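Week 6 Notes: From "Where Is It?" to "Go There"
Perception and planning for small arms, Tuesday, July 30, 2024
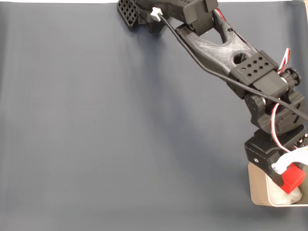

Last week we left off with the arm able to follow a list of joint angles, and a few of you told me afterward that it felt a bit like puppetry. Fair enough! This week we close the gap between what the camera sees and what the joints do, and I think you'll find it more satisfying, even if the first afternoon is mostly spent hunting for a flipped sign. (I have lost whole weekends to flipped signs, so you will be in good company.)

1. Finding the cube

We start with color because it is cheap and it works well enough to teach us something. Convert to HSV before you threshold. Red is the awkward one, as those of you who did the Galindo exercises in April will remember: hue wraps around, so red lives at both ends of the scale and you need two ranges joined with an OR. A dark, matte work surface helps a great deal. A shiny cube does not, since a highlight on one face can wash out to nearly white and bite a piece out of your mask. Close the mask with a small kernel, keep the largest blob, and take its centroid.

Please also think about what sits near the target. A red cube on a white tissue in a pale tray is easy to segment, but the arm has red servo wires of its own, and a loop of wire near the base can pass a color test perfectly well. Sarahí Chávez suggested last term that we mask out the arm using its own joint readings, and that is still the tidiest fix I know. An area limit gets you most of the way if you are short on time.

2. From pixels to the base frame

One camera and a flat surface give us a homography, provided the thing we want is on that surface. If it is in a tray, it isn't quite, and the error grows as the view gets more slanted. Measure the height and correct for it. Use 12 calibration points, spread them out, and hold back 2 of them for checking. Write down the units! Perla Serrano's team once mixed meters and millimeters, and the planner very politely reported that no solution existed.

3. Planning the approach

Plan to a point above the cube first, then come straight down. It is tempting to go directly, but when the target is tucked close to the base the elbow has to fold tightly, and you will run into joint limits or into the arm's own brackets. Have Vernano return every inverse kinematics solution it finds and throw out the ones that collide, with the tray walls included in the collision model. Remember too that the gripper cable is not in the model at all, so be gentle with wrist rotation.

For Thursday

Run the detector with the lamp on and off and save both masks. Then plan, in simulation only, from the raised pose to the cube and back. Send me the joint plots and a paragraph about whatever went wrong. Tiburcio Ventura has the lab open until 7 if you want company while you debug.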